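Thank you cards, finally

Five weeks since the funeral and I only sat down to them Friday. 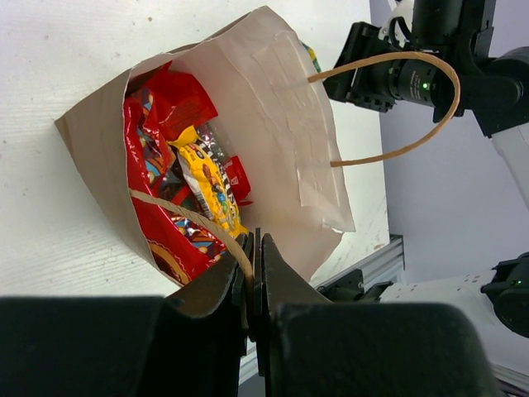
Two done so far. Aunts first, they notice. Still have to write the Perden cousins and whoever sent the lilies, card just said Godoy St. neighbors. Which ones??

Obituary ran short, paper charges by the line. Left out the bowling, wich he would of hated. Might pay for a longer one in December.

More later, dishes.

Print | E-mail

Recent posts
Picking the hymns
800 slides in his closet
Soup again

This site uses cookies. OK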